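Faltascombe Community Boards > House & Home > Money Saving
Thread: Produce subscription boxes, does the math work for anybody?

thriftlake
Joined: April 2016
Posts: 935

My sister-in-law swears by the Pundurer box and keeps sending me her referral code. It's 40 dollars a week for the medium. I did one month and I'm not convinced. I wrote down what came in each delivery and priced the same stuff at the Hellström market on the same day. The best week came to 27 dollars at the store. The worst one was well under that, and half of it was turnips.

They say it cuts food waste. Whose waste? I threw out more greens in April than I had all winter. Am I missing something?

ovenmitt_dad
Posts: 27

You're paying for somebody else to do the shopping. Whether that's worth 13 bucks to you is up to you, but it isn't nothing. I have three kids and I would pay more than that to skip the store on a Saturday.

thriftlake

OK, but I still have to go to the store. The box doesn't have milk in it. Or eggs, or bread, or dish soap. So I'm paying to skip one aisle.

gravelroad
Moderator

Moving this from Recipes to Money Saving. Please keep referral codes out of the thread, I already deleted two.

beetsandbills

I'm going to disagree with the OP some. Pricing it against Hellström isn't fair when their produce is the cheap stuff that's been in a cooler for who knows how long. Price it against the farm stand and see what you get. The tomatoes I got from Pundurer in the summer were better than anything in town.

That said, I quit over the packaging. Every single thing comes in its own bag, and for a company that puts "less plastic" on the lid, that's pretty rich. You end up with a drawer full of bags too crinkled to use again.
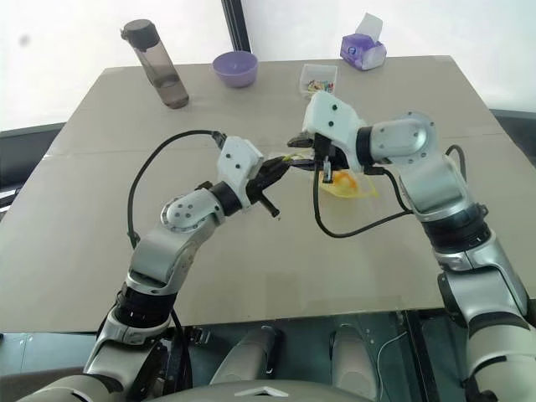

Re: packaging

parsnip_skeptic

Same complaint. I wrote to them and got a reply saying the bags are "designed with the planet in mind." Fine, what are they made of? Can I put them in my bin or not? I asked twice and got the same sentence back twice. If there was a good answer I think they would have told me.

ovenmitt_dad

The grocery store hands you plastic too. I don't see people writing letters to Hellström.

parsnip_skeptic

Hellström doesn't charge me extra for being green.

beetsandbills

You can bring your own bags to the store. I've had the same mesh ones for years. With a box you get whatever they pack it in.

Re: canceling

thriftlake

Update, I tried to cancel. There's no button for it, only "pause," and the pause runs out on its own. You have to call, and then they offer you half off the next two boxes. If they can do it for half, what was I paying for before?

gravelroad

Take the two half-price boxes and then call again. Put it on your calendar, though -- I forgot and paid full price for a month.

clovermat

Does anyone track this kind of thing in Clikport? I put my groceries in there and it says I spend less on food in box weeks. I don't trust it, mostly because takeout goes in a separate category and we order a lot of takeout when the box is all squash.

ovenmitt_dad

So the box isn't the problem, the squash is. You can swap items out until the night before it ships.

clovermat

You can swap squash for cabbage. I've seen the list.

beetsandbills

Nothing wrong with cabbage -- it keeps for weeks and you can't say that about the lettuce.

thriftlake

I called and took the half-price deal. First one gets here Thursday. If there are turnips in it I'm leaving them on my sister-in-law's porch.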